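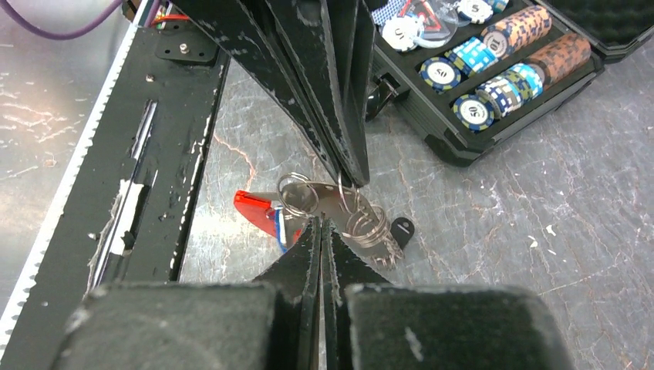 Keys and key rings on a grey marbled floor.

Notice and Response in a Ward Merger Proposal: Noltell and Dierckx Wards, Rerkell Shire

Shahzad Dhanial
Local Government Studies, second-year project report
Submitted 19 Oct 2025

1. Background

In May, Rerkell Shire Council put out a proposal to merge Noltell Ward and Dierckx Ward. The merged ward would return one fewer councillor than the two wards return now. Council's stated reason was that Dierckx Ward had fallen below the permitted variance in electors per councillor. Noltell Ward has 2,427 electors on the current roll and is within the variance.

The proposal was open for public submissions under the shire's engagement policy. The policy requires a notice in print, a notice on the council website and a display copy at the shire office. It does not require a letter to each household.

This project looked at whether electors in Noltell Ward knew about the proposal while submissions were open, and by what route they had heard of it. The merits of the merger were outside its scope.

2. Method

A one-page questionnaire was delivered to 200 addresses in Noltell Ward. Addresses were drawn from a street list at a fixed interval, starting from a random point. Where the address was plainly a business, the next one on the list was used. Forms could be mailed back or dropped at the library.

The questionnaire asked whether the respondent had heard of the proposal, where they had heard of it, whether they had read the council paper, and whether they had made a submission. A space was left for comments. No names were collected.

Council minutes and the published summary of submissions were read alongside the returns. A request to interview the ward councillors was declined by one and not answered by the other.

3. Results

Most respondents had heard of the merger. Word of mouth was the route most often given, followed by the print notice. The website came last, and every person who named it also named another source. Several wrote that they had looked for the paper online and had found the previous year's boundary review instead. Both documents had the same title on the council's search page until the second week.

Few respondents had read the council paper in full. Of those who had, 10 made a submission. Only 2 people made a submission without reading it, and both used the form letter handed out by the Pukden Road residents' group.

Comments on the form dealt mainly with names. Respondents objected to the working title "North Ward" more often than to the loss of a councillor. The council summary does not record this as a separate theme. It appears to have been placed under "other matters", but the summary gives no breakdown of that heading.

4. Discussion

Council met the notice requirements in its policy. The print notice reached people and the web notice largely did not, at least within this sample. The duplicate title probably accounts for part of that. Website traffic figures would settle the point, and were not available.

The coding of submissions is a separate problem. A reader of the summary would conclude that opinion was split on councillor numbers and little else. If the Noltell returns are any guide, the ward name should have had its own heading.

5. Limitations

The sample covers one of the two wards. Dierckx Ward electors may have answered differently, as the proposal affects them more directly. Returned forms came mostly from owner-occupiers, and renters are under-represented. Recall is also a concern: the forms went out after submissions had closed, and some respondents may have mixed up this proposal with the earlier review.

6. Recommendations to Council

Give each proposal a distinct title that includes the year. Publish the coding sheet with any summary of submissions. Trial a mailed notice to households for ward boundary matters and report the cost.

Appendix A contains the questionnaire. Appendix B contains the street list, with house numbers removed.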